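Observing > Planets > Best moon to look at from a back garden

skyrim_lad, 31/01/2002
I've had a 90 mm refractor since Christmas and can find Jupiter without trouble now. All four big moons show up as dots. Is there any point trying for detail on them, or do I need something bigger? There's a second-hand reflector going from a shop in Buckley for 275 and I'm tempted.

pennine_dob
You won't see detail on the discs in the reflector either. What you can do with the scope you've got is time the eclipses. Io goes into Jupiter's shadow every couple of days and fades out over a few minutes. Write down when you lose it and compare with the tables.

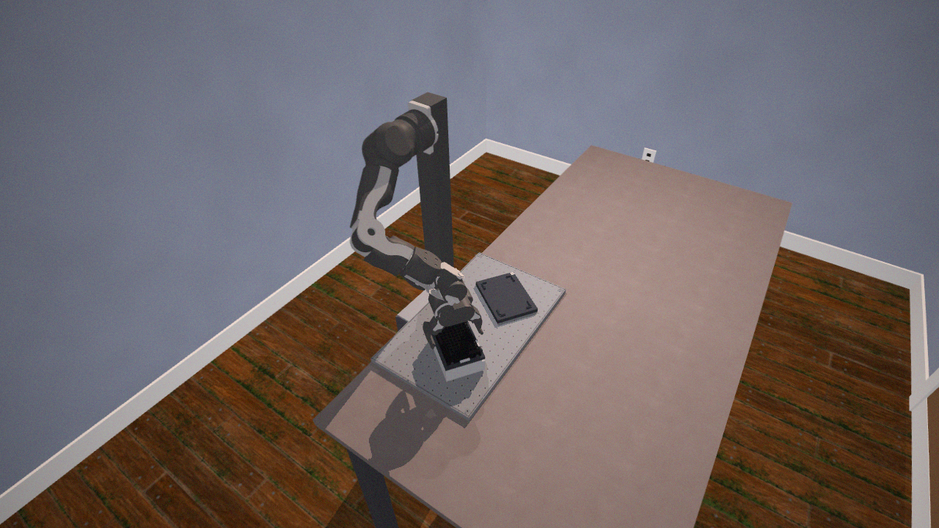

Arm and column, seen over the long table

tvedt
I disagree about the bigger scope. On a steady night a larger mirror shows the shadow of a moon crossing the planet as a proper black dot. The group at Zernstead do this every winter, and we log ours at Skultivberg on the same sheet. Buy it if the mirror is clean.

pennine_dob
Steady night being the catch. I had two last winter.
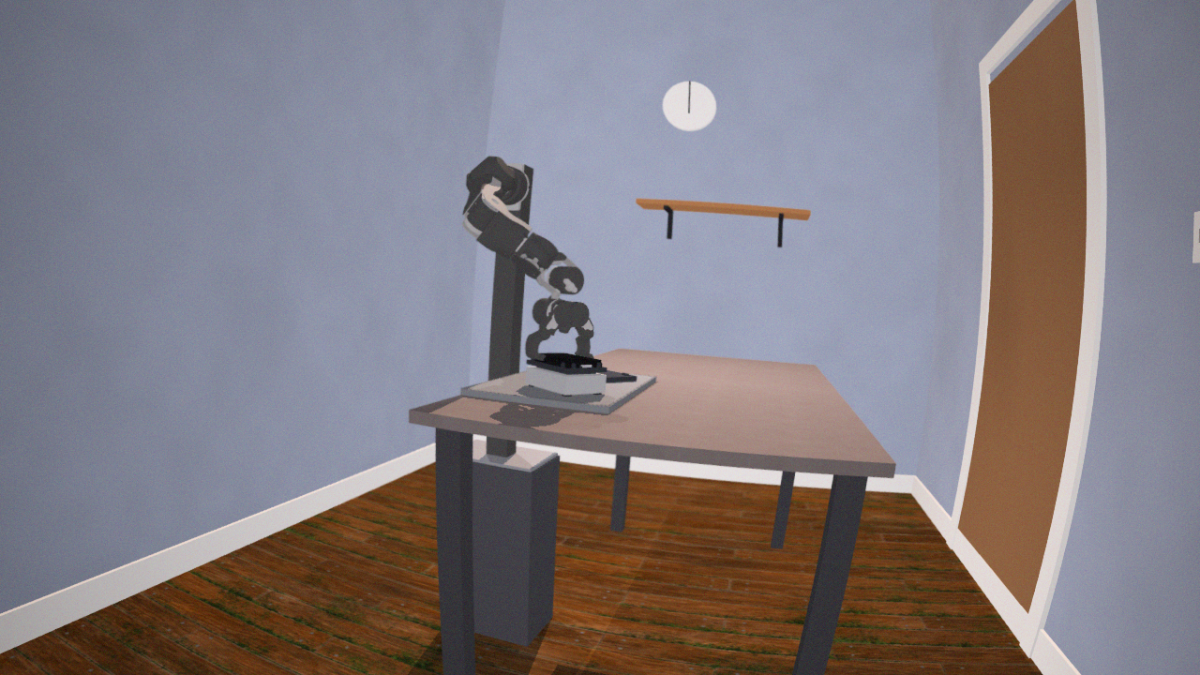 Timing is where most beginners go wrong. They look up from the eyepiece, find a clock, look back and have lost several seconds. A plain round one up on the wall with no numbers on the face, like the one above that shelf, is no good for this. Use a radio time signal and a tape recorder, and say "gone" out loud when the moon goes. I was 90 seconds out on my first Io eclipse and it was all down to my watch.

skyrim_lad
Thanks. Does it matter what magnification I use? I've got two eyepieces and a Barlow.

tvedt
Keep the same one all season, so your timings can be compared with each other. I use Plultora to work out the predictions. It's free and runs on an old machine, but check it's set to UT. 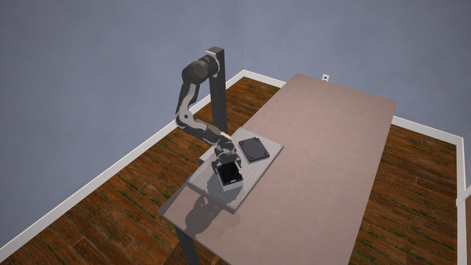 mothwing
Plultora was 5 minutes wrong for me on Ganymede, so I wouldn't lean on it. I use the printed almanac.

tvedt
Which version? The old one had a fault with the light time. Mine has been fine.

mothwing
Whichever was on the disc. I'll look when I get home.

pennine_dob
Either will get you to the eyepiece early enough. Start watching ten minutes before and wrap up warm. There are some good evening ones in February.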